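4.2 Clearing a kitchen table
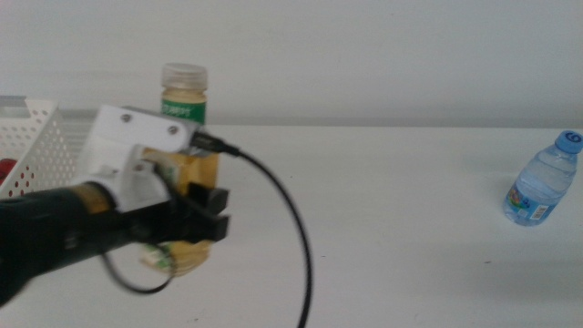
Figure 3. Gripper closed on a glass jar during the table-clearing task. A second jar, a water bottle and a white basket are also on the table.

The second task asks the arm to put away groceries left on a table, a chore most people do without thinking. Objects were glass jars and plastic bottles, and the target was a perforated plastic basket. We ran 116 trials with the Masanja controller and used the same start poses as in Section 4.1.

Glass jars were the hardest class. The two short fingers have to close evenly on a curved, smooth wall, and a jar standing close to its neighbor (Figure 3) leaves little room for the housing. Most failed grasps happened in this layout – the housing touched the second jar before the fingers had closed. Plastic bottles were easier, though a thin wall can give way if the closing force is set for glass. We lowered the force limit after the first 10 trials and kept it fixed from then on.

Cable slack also mattered. In six trials the loop below the forearm caught on an object and the run was stopped by hand. Ndung'u's routing guide for the Nidwood arm suggests a clip near the wrist, which we did not fit until the tests in Section 5.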